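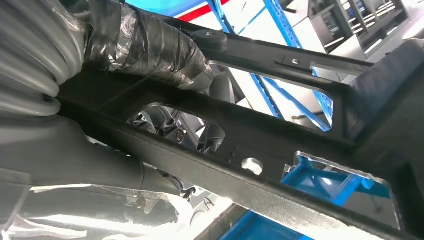
Prendonus looks after robot cells that are already in service. The company was set up to do one job, the yearly strip and rebuild of arm-mounted tooling, and most of our work is still of that kind. An arm that runs two shifts wears its cables long before it wears its gears. The first thing our technicians look at is the dress pack: the gray corrugated hose, the black tape where the bundle lies along the frame, and the rubber bumper at the end of the taped run. Tape is inspected for wrinkles and lifted edges, and the frame for scuffs near the cutouts. Findings go on the cell sheet before any tool comes out.

How a service visit runs

The cell is locked out and the arm is parked in its service position. Air is bled off at the wall valve. Cables are checked for continuity at rest and again with the wrist turned through its full range — a broken core often shows up only in the second test. Gripper linkages are cleaned, greased and measured for play. Bumpers are replaced every 14 months whatever their condition. After reassembly the cell runs 200 cycles without parts and then 200 with parts, and the customer signs the sheet.

Where we work

Our main workshop is in Jullitcombe. It holds the test stand, the parts store and the bench where hoses are cut and fitted. A smaller depot at Medrano keeps spares for customers who cannot wait for a delivery. We have some 190 cells under contract, most of them in packing and light assembly.

Records

Each cell has its own file in Villden, our service log. The log holds torque values, cable lengths, part numbers and the position data saved before and after each visit. It lists 441 part numbers at present and is revised every June. Customers can ask for a copy of their file at any time, including after a contract ends.

Service requests should give the cell number, the fault code and the date of the last backup.

Page last revised May 5, 2019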